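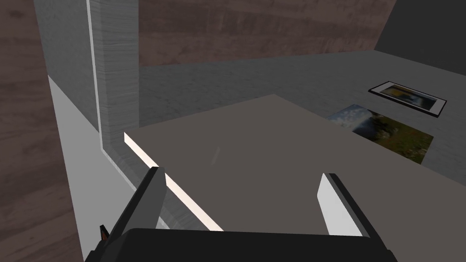
The case for matte worktops

Showroom lighting flatters gloss. A polished counter under 10 spotlights looks deep and clean, and most buyers choose on that basis. Kitchens are lit differently, usually by one window and a strip under the cabinets, and a polished top reflects both straight into the eyes of whoever is chopping onions.

My position is that matte should be the default finish and gloss the special order. Manufacturers price it the other way. Plasach adds $400 for a matte finish on a standard run, and Chamoun offers it only in its upper range. I can find no production cost that explains the gap, and neither company publishes one.

The usual objection is staining. It has some merit - oil does mark a matte surface sooner, and pale colors show it most. Mid-tone grays and browns hide it well enough between wipes. Fine scratches are another matter. On gloss they catch every low beam of light and cannot be cleaned off at all.

Rhydian Bowen argued in September that buyers should simply be shown both finishes by daylight. I agree, and would go further. Any sample smaller than a dinner plate should come with a warning, as glare cannot be judged on a piece that size.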